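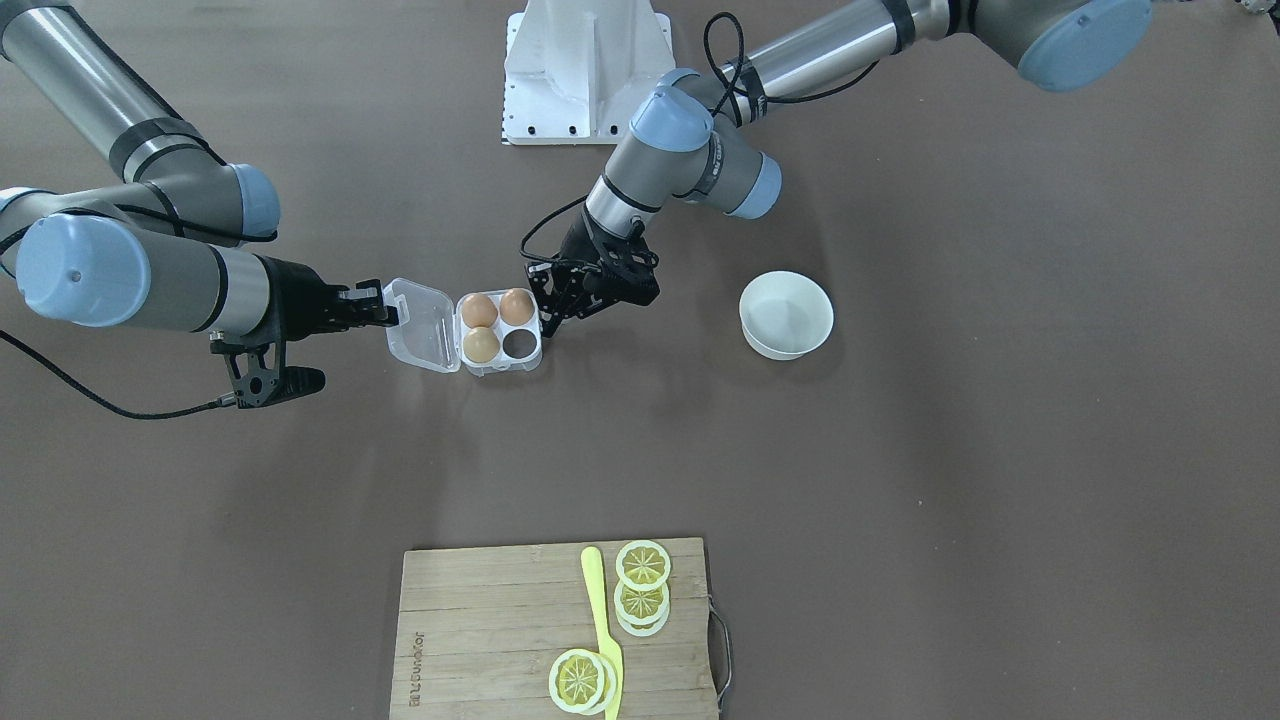
Three eggs, four cups, lid open.

In Defense of the Four-Egg Carton

I have been told, mostly by my brother-in-law Henk Bosman, that a small plastic carton is a silly way to keep eggs. Henk buys them thirty at a time, on one of those gray pulp trays, and stores them on top of his refrigerator under a dish towel. Every so often one rolls off. He regards this as the cost of doing business.

I live alone and eat maybe two eggs a day when I'm feeling ambitious. A dozen makes me anxious. By the second week I'm holding the last few up to the kitchen light like a jeweler and trying to remember whether floating is the good sign or the bad one. Four I can manage. Four is a weekend, or one decent omelet with a spare in case I drop a piece of shell in and lose my nerve.

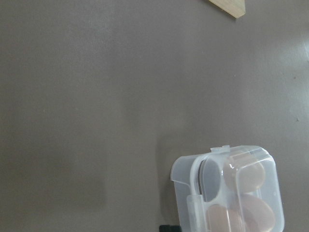 Wellis Staff Newsletter – Packaging Department

The case against clear plastic is that it hides nothing, and I would say that's the case for it. With a pulp carton you get the supermarket ritual: open the lid, wiggle each egg, close the lid, put it back, take the one underneath. Mirjam Van Dijk at the next desk wiggles all twelve and then the twelve behind those. I have shopped with her once.

I'll grant the lid. A small snap lid wants two hands and some patience, and mine has popped open in my bag on the bus. Nele Verstraete suggested a rubber band. It works, and it makes the whole thing look like evidence.
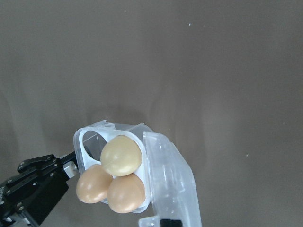

And then there is the matter of the empty cup. In a carton of twelve, a missing egg is a rounding error. In a carton of four it's a quarter of the household. You notice. You start planning around it, and you buy eggs on a Tuesday like a person with a system.

Color is the other thing. I used to think brown was brown, until I had so few to look at. Put a tan one beside a cream one and you'll find you have a favorite, and you'll save it for last, and then it's the one you drop.

Henk is coming to stay in June. He has offered to bring eggs.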